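How Does a Microwave Heat Your Lunch?

You put in a bowl of cold soup, press a few buttons, and the oven starts to hum. A little while later there's steam coming off your soup, and there was never a flame anywhere! So where did the heat come from?

It comes from invisible waves. Microwaves are cousins of the light you see with your eyes and the radio waves that carry music to a car. A part inside the oven called a magnetron makes them (great word, say it out loud: MAG-neh-tron). The waves bounce off the metal walls and zip into the food.

Almost all food has water in it, even bread and potatoes. Water is made of tiny bits called molecules, far too small to see, and the waves set them twisting back and forth at an amazing speed. They jostle everything around them, and all that jostling is heat!

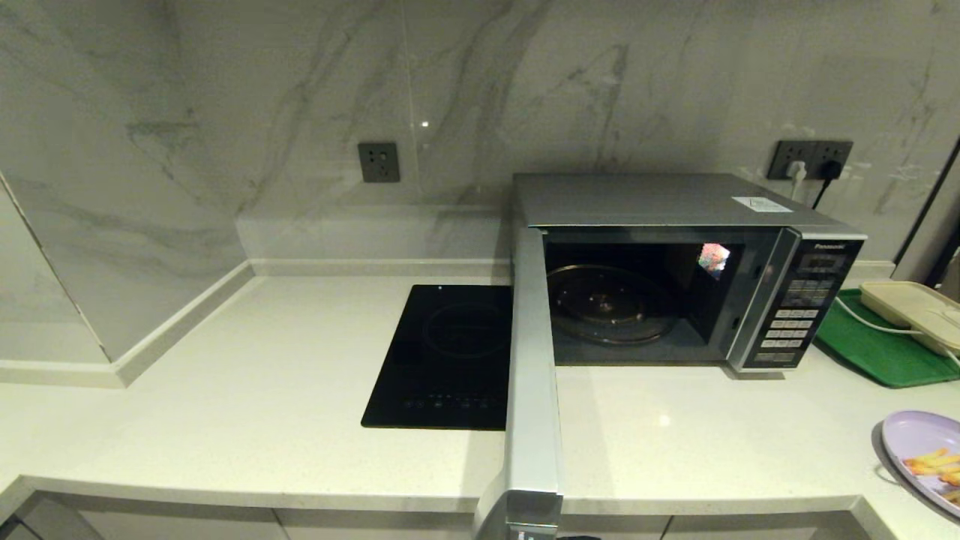 Now for the plate on the floor of the oven. The waves don't spread out evenly, so some spots get lots of energy and others get hardly any. If your food sat still, one end of a burrito could be scorching while the other was still chilly. A turntable carries the food slowly through the strong spots and the weak ones. Stirring helps too.

And the door? When it's open, the oven can't make any waves at all. Switches near the latch make sure of that. The window in a microwave door usually has a metal screen full of little holes. Light can squeeze through them, but microwaves are much too long to fit. Isn't that clever?

Try this with a grown-up: heat two small bowls of cold leftover rice, one at a time, for the same time. Stir the first bowl halfway through and leave the other alone. Let both stand for 2 minutes, then have your grown-up check the middle and the edges with a food thermometer. Which bowl is more even?

Words to know: magnetron, molecule, turntable

Written by Ffion Watkins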